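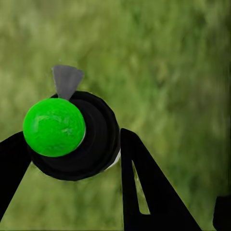
## Recording your first practice runs

Now that Greren is up and running in the simulator, we can start gathering runs for it to learn from. Take your time with this part, and do pour yourself a coffee first!

1. Open the **Tanabe** panel and load the grass background.
2. Pick the green ball as your target.
3. Press **Record**, wait 2 seconds, then bring the fingers in slowly.
4. Press **Keep** if you're happy with the run, or **Toss** if you bumped something on the way in (we all do).

> **Note:** Our own starter set has 445 runs, but you'll have plenty to play with at roughly 174.

> **Caution:** Don't change the wrist view halfway through a set. Runs with mixed views can't be sorted out later, and you'd have to begin the whole set again.

Save the set before you close the panel.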